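Starkel Housing Association
30 August 2022

1/8 Our offices at Conder House will close to visitors for 12 working days while the heating and the front entrance are replaced. Tenants can still reach every service by telephone and online. The details are set out in this thread.

2/8 Rent payments
Direct debits will be taken on their usual dates. Tenants who pay by card at the counter should use the automated telephone line or any shop displaying the payment sign. No late payment letters will be sent during the closure.

3/8 Repairs
Emergency repairs will be attended day and night as normal. Please telephone for loss of water, loss of power, a gas smell or an outside door that will not lock. Do not report emergencies by replying to this account.

Routine repairs should be logged through the tenant portal. We completed 2,997 routine repairs in the year to March, and appointments already booked will go ahead.

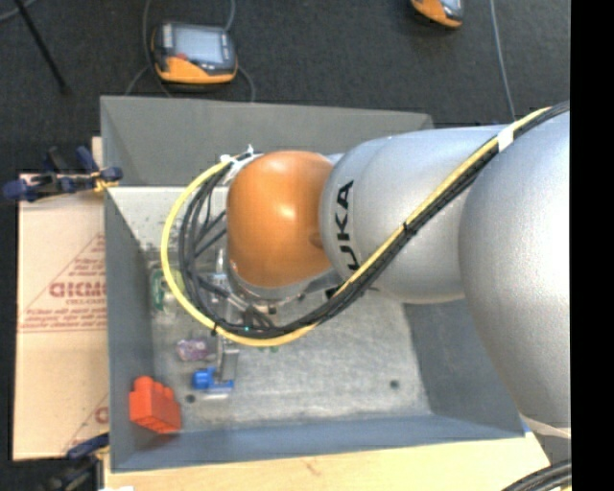 4/8 Keys and fobs
Replacement fobs may be collected from the Piątek Road community centre, by appointment only. Please bring one form of photo identification and your tenancy number. The charge for a lost fob is unchanged.

5/8 Gurnura Court
The 74 households at Gurnura Court will receive a separate letter on the lift works. Residents who cannot manage the stairs should telephone the tenancy team before the works start, so that help can be arranged. The laundry room remains open.

6/8 Post
Letters may be left in the box at the side gate of Conder House. Replies may take up to two days longer than usual. Original documents, such as birth certificates, should not be left in the box.

7/8 Meetings
The tenants' panel will meet online. Joining instructions are on the portal, and paper copies of the agenda can be requested by telephone.

8/8 Large print and translated versions of this notice are available on request. Replies to this account are read during office hours only.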